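The Thursday shift

I was promised coffee and a two-armed robot, in that order, and the coffee was late. So at ten to eight I found myself in a workshop on the edge of Nivutitz, holding one end of a very long roll of brown paper while Etornam Dankwa walked backwards with the other.

"Keep it tight," she said. I did not keep it tight. There were creases along my edge and she very kindly pretended they were within tolerance.

Etornam looks after the cell that everyone at Milent calls Tala, a pair of white arms that face you across a big table like a barman waiting for an order. Tala spends its days practising fiddly jobs, opening drawers mostly, and picking up bits and bobs and putting them down again somewhere sensible. My idea of robot maintenance was oil cans and overalls. Hers is a torch, a soft cloth, a box of cable ties and the paper.

Why paper?

Glare, mainly. The bare tabletop is shiny, and the overhead camera used to mistake reflections of the ceiling lights for things worth grabbing. They tried felt (fluff in the gripper fingers), then a rubber mat (objects stuck to it), and then Seidu Arthur, who builds the fixtures, turned up with parcel wrap from the packing bench and that was the end of the argument. A roll is 73 metres and lasts them most of a season. They change it whenever it gets scuffed, and they always change it on a Thursday, for reasons lost to history.

Cables, cables, cables

Once the paper was down we did the cables, and I got properly interested in spite of myself! An arm like this bends and twists all day, and every lead running along the outside has to bend and twist with it. Too slack and it snags on something. Too tight and it pulls its own plug out at full stretch, usually while visitors are watching. Etornam runs each arm slowly through its whole reach with one hand on the stop button, and she watches the cable the entire time, never the arm.

There's a notebook for all this, a fat one with a split spine. Entry 626 was a wrist cable replaced in June. The one before it just says "squeak", underlined twice, with no further explanation. Shahram Arabzadeh wrote that one and he can't remember what it was either.

After cables come the fingers. You wipe the pads, check the screws and close them on a strip of card to see if they pinch evenly. The left gripper had 400 hours on its pads, so off they came, and I was trusted with the tiny screwdriver for nearly a minute before I dropped a screw on the floor. We found it. It took three of us and a magnet.

Setting the table

Then the fun part, which is laying out the things Tala has to deal with. The little drawer cabinet gets turned slightly off square on purpose, so that the arm can't get away with always reaching in from the same direction. The orange block goes well away to the left. Etornam fussed over the rest the way my aunt fusses over napkins, nudging one piece a thumb's width, standing back, nudging it again.

The first check after that is dull and she wouldn't let me skip it. Both arms come down over the paper with nothing in their grippers, and you crouch and look at the gap between fingers and table, then go round and look from the other side. A gripper that sits too low will plough straight through fresh paper, and then you're back on the end of the roll with me.

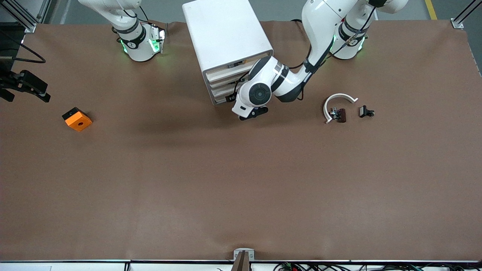 If you fancy a visit

Milent opens the workshop to small groups in the mornings, and you'll want to ring first because Shahram only has 2 pairs of spare safety glasses. Wear flat shoes. The bus from Tsikata stops at the bottom of the lane and it's a ten-minute walk up, steeper than it looks on the map. The coffee, when it finally came, was very good, and Seidu had brought ginger biscuits to go with it.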